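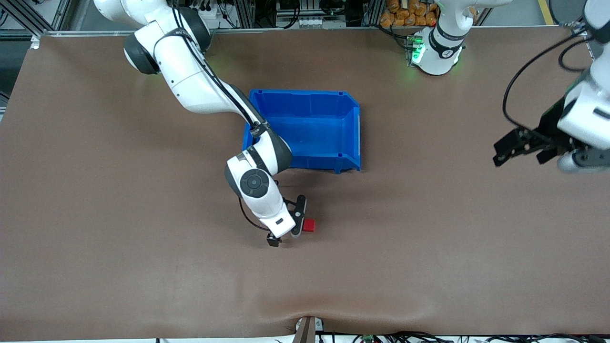 *Figure 3. Smooth brown mat with an open blue bin near the center.*

## 3. Laying and Settling Your Mat

Thank you for getting this far with us! By now you should have your Nkuna mat out of its tube, the two end caps put away somewhere you'll find them again, and a table that is at least 1470 mm long. If your table is a little shorter than that, please go back to Section 2 and read the part on trimming before you carry on, as it's much easier to trim a mat before it has settled than after.

The mat weighs 2000 grams, and most people can manage it alone, but a second pair of hands is lovely to have when you get to step 4.

**Before you start:** let the mat sit in the room overnight if it came in from a cold porch or a delivery truck. A chilly mat is a stubborn mat, and it will want to curl back up on you.

1. Clear the table completely and wipe it down with a damp cloth. Go over it again with a dry one, paying special attention to crumbs (they show up as little bumps later, and you will notice them every single day).

2. Find the side with the Nkuna stamp in one corner. This is the underside, and it goes against the table.

3. Line up one short end of the mat with the end of the table. Leave a small gap the width of your finger so the mat isn't hanging over.

4. Unroll slowly toward the other end, smoothing from the middle out to the sides with the flat of your hand. If a ripple forms, roll back past it and try again. Pushing the ripple along in front of you only makes it bigger.

5. Set something with a flat bottom on each corner. Hardcover books do nicely, and so do full storage bins.

6. Leave everything alone until the corners lie down when you lift the weights off. A warm room helps this along, and a mat that has been stored for a long time may need a second night.

> **Note:** You may catch a faint smell when the mat is new. Open a window for the afternoon and it should fade.

> **CAUTION:** Don't use an iron, a hair dryer, or a heat gun to flatten the mat. The surface can turn shiny in patches, and we have no way of putting that right for you.

### 3.1 Using bins and trays on the mat

Once the mat has settled, you can put your sorting bins wherever they suit the way you work. Plenty of our customers like one bin in the middle, where they can reach it from either side of the table, and the smaller trays along the back.

- Lift bins when you move them. Dragging can leave scuffs, especially if there's grit underneath.
- Check the bottoms of older bins for rough plastic where the molding has chipped.
- Move heavy bins to a new spot now and then so they don't leave a dent.

If a dent does appear, take the bin away and give the mat a day or two to recover before you worry about it. Deeper marks are covered in Section 6, along with stains and cut edges.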